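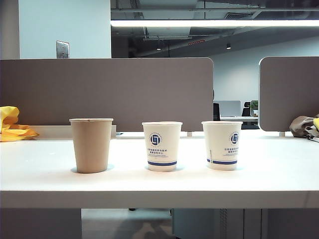
THE CUPS THAT STAY BEHIND

Search the magazine
Enter keyword or issue
Go

Every office has a drawer of mugs, and every office drinks from paper. I have worked in enough of them to regard this as settled. The mugs are chipped, or they belong to someone, or they carry the name of a software package discontinued before the present staff finished school. So out comes the sleeve of disposables, and by mid-afternoon the desks have grown a crop.

It is the most common object on the modern white desk after the charging cable, and the least discussed. One plain kraft-brown cup and a pair of printed white ones, lined up across a tabletop, can tell you a fair bit about how a workplace runs its drinks. The brown is a little taller and wider at the rim. The whites match each other, with a round dark-blue logo, small blue characters underneath and a navy band near the foot. Two supply chains, one desk.

The brown cup is the generalist. It says nothing, advertises nothing and goes with everything, like a beige cardigan. People assume it is the greener choice on the strength of its colour, and stationery suppliers have been in no hurry to talk them out of it. The colour tells you that the outer paper hasn't been bleached. It tells you nothing about the lining, and the lining is the part that decides which bin you should be standing over. Turn the carton around and read the fine print before you congratulate yourself.

The printed cup is another matter. Somebody ordered that. Somebody sat in a meeting and approved a shade of blue. An institution that prints its own cups has decided that you should know where you are while you drink, which is thoughtful, if a touch anxious. I have a soft spot for them all the same. They make a visitor feel expected.

They also come in quantities that would frighten a caterer. When I shared a floor at Ekcombe, a converted wool store with excellent light and one kettle, the management firm ordered its own cups in a run of 2,000. The minimum run is always more than you want. We had 463 left when the firm changed its name to Tiltum, and for a whole winter we drank our tea out of a company that had ceased to exist. Then they were used for pens, seedlings and, on one occasion, gravy.

Size is where the arguments begin. The smaller cup is built for water, or for the sort of tea you take standing up. Put a proper coffee in it and you will be back at the machine inside ten minutes, which may be the idea if you enjoy the company over there. The taller cup holds a drink you can ignore through a phone call. I favour having both on the shelf, in separate stacks, rims down. Mix them and they nest badly: the small ones disappear into the big ones and have to be coaxed out with a thumb, generally by a person in a hurry.

The rolled rim deserves a kind word. That little curl of paper gives the lip its comfort and the lid its grip, and it does a good deal to keep the cup round when you pick it up. Cheap cups skimp on the roll. You will know the moment you lift one full and feel the sides come in to meet each other. The taper helps too, mostly with stacking, though it also gives your fingers something to hold. What it doesn't give you is a wide base — an upright paper cup with nothing in it will travel a surprising distance when a window opens.

As for the white desk, I blame the catalogues. The Fastano range that furnished our second floor was white, slightly glossy and merciless. Each of those desks showed every ring of tea from across the room. We wiped them with warm water and a drop of dish soap, dried them with a cloth, and had them looking respectable until someone made a brew. I once priced cork coasters from Atanasov, a shop that takes coasters very seriously, and came away with a tea towel.

My own tidying rule is modest. Before leaving, stand every cup on the desk in a row and look at them. Anything empty goes. Anything with a mystery in it goes to the sink first, then goes. If you plan to reuse one in the morning, write your name on the bottom and accept that you won't.

I kept a tally through one October, in pencil, on the inside of a cupboard door. Our floor got through 355 cups. The following month, after a stern note and the purchase of a decent drying rack, we managed 286. I was rather proud of that — until I opened the drawer and found the mugs exactly as we'd left them, and learned that half the floor had started going out for coffee.

The rack is still there. It holds the mail.

Contact the editors | Copyright, all rights reserved | Back to top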